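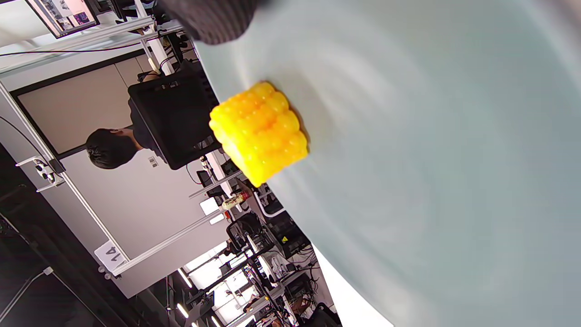 Bench notebook – gripper fingers and re-zero, December 2023

Back on the hand-held gripper this morning after leaving it half done. Nest Rees had stuck a note on the handle saying "pulls left, squeezes late," and she was right on both counts. I'd been blaming the software for the second one (sorry, software).

Started with the fingers. The ribbed pads clean up fine with a damp cloth if you go along the ridges, and badly if you go across them, so please go along. I pulled both pads off, wiped the backs too, and found a crumb of old adhesive under the left one, right near the tip. It's tiny, but it was enough to tip the pad and give us that pull. Scraped it with a plastic card, no solvent. Pads back on, pressed down for a slow count, done.

The late squeeze was the linkage. Two screws on the Lemar slide had backed out maybe a quarter turn each, so the trigger had slop before anything moved. Tightened both, a dab of the blue threadlocker on each, and left it to sit over lunch. Lleucu Bowen wants paint marks across the screw heads so we can see next time if they've crept – good idea, did it in white.

Then the re-zero, and this is the part I always forget, so I'm writing it out for me:

1. Fingers fully closed on nothing, hold the trigger, start the Gwilliam script.
2. Wait for the count to settle. Mine settled at 3,711. Write it on the card.
3. Open all the way, let go, wait again.
4. Close once on the thin gauge and check that the script sees it.
5. Save BEFORE unplugging. I've lost this step more than once!

After that I went over to the round table for pick checks. The corn piece is my favorite for this. It's short and bumpy, so a crooked pad shows up right away, and you can see on the kernels where the finger is going to land as you come in. I like coming in low over the rim with the wrist rolled over, because that's the angle where the old pull was worst.

Did 13 picks with the corn. Dropped one, on the fourth, and I'm fairly sure that was my thumb. No pull to the left on any of them. The trigger feels crisp now, almost too crisp, and I had to unlearn the extra squeeze I'd been giving it for weeks.

Still to do:
- Order spare pads from Clodurier. We're on the last pair.
- The log says pads get swapped at 600 cycles, but the counter was reset in March and I don't trust it. Start a paper tally.
- Ask Nest if the handle still feels heavy at the back to her, or if that was the slop too.
- Check the paint marks after the next long session.

Recent entries
Bumby charger, second try
Lemar slide: which screws fit
Gwilliam script won't save (fixed)
Pad adhesive notes
Cable ties and strain relief on the handle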